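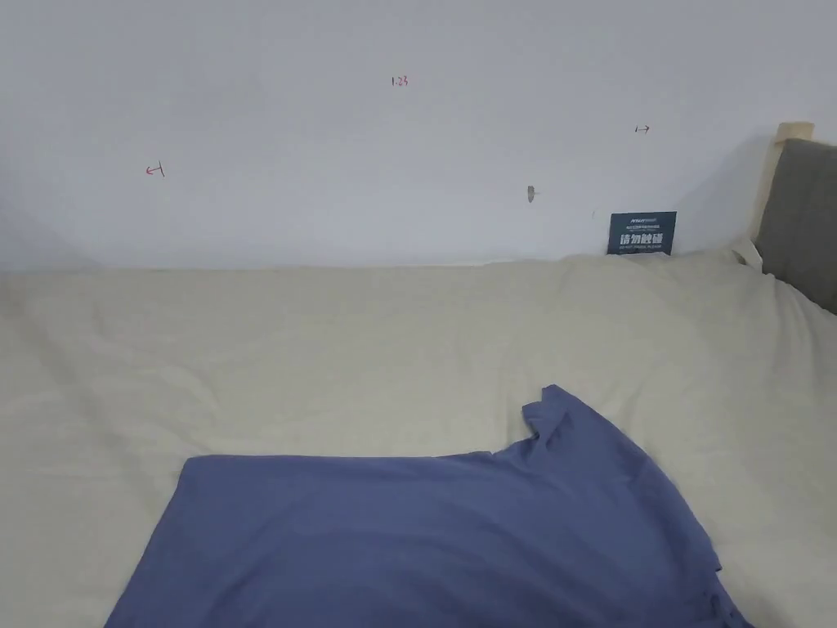
Figure 1. Blue T-shirt laid flat on a bed sheet.

Week 4 handout: Cotton in the home, moisture regain and drying
Prepared by Kiều Đoàn

4.1 Regain
Moisture regain is the mass of water held by a fibre, expressed as a percentage of its oven-dry mass. Moisture content uses the conditioned mass as the denominator and always gives the lower figure. Do not mix the two in your lab reports. For cotton, the standard commercial regain is 8.5 per cent. Polyester sits at 0.4 per cent.

Worked case. A bolt of conditioned cotton has an oven-dry mass of 290 g. At 8.5 per cent regain it carries 24.65 g of water, for a conditioned mass of 314.65 g. Moisture content is therefore 7.8 per cent.

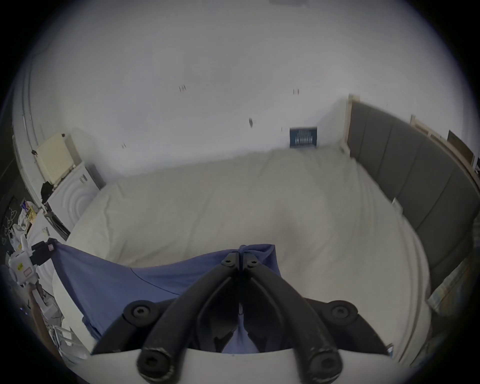 Regain depends on relative humidity and, to a lesser degree, on temperature. The curve is sigmoidal. It also shows hysteresis: a sample coming down from saturation holds more water at a given humidity than one coming up from oven-dry. Record the direction of approach in your notes. Labs are conditioned at 20 degrees and 65 per cent relative humidity.

4.2 Line drying and stiffness
Cotton dried in still air is often stiff to the touch. One explanation is that bound water at the fibre surface forms bridges between neighbouring fibres as the free water leaves. Tumbling breaks these bridges mechanically. The Nernow reader (chapter 2) treats mineral deposits from hard water as the main cause. The two accounts are compared in the December assignment.

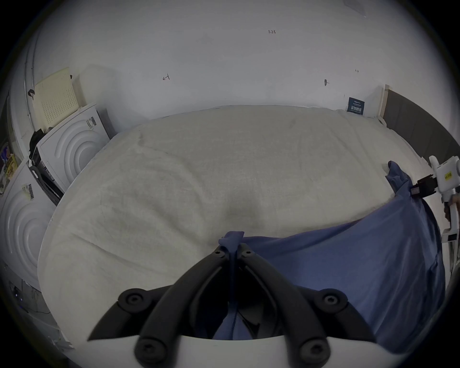 Oei objected in the tutorial that the reader's samples were washed in tap water only, so the mineral account was never tested against a control. The objection stands. Use distilled water for at least one of your specimens.

4.3 Dimensional change
Woven and knitted cottons shrink by different routes. In knits, most of the early change is relaxation of loops stretched during finishing. Mark gauge lengths before the first wash, lay the specimen flat without tension and measure in both directions. Colour loss is assessed separately.

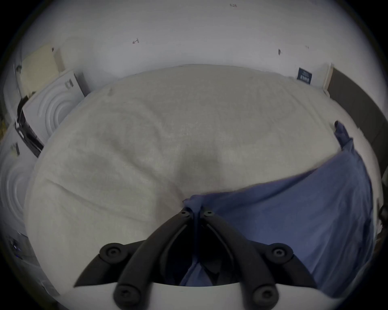

Figure 2. Blue cloth on a pale bed sheet.

Reading: Valtden notes, sections 4 and 5.
Reports are due Thursday, June 12, 2025, at the Mikivau office.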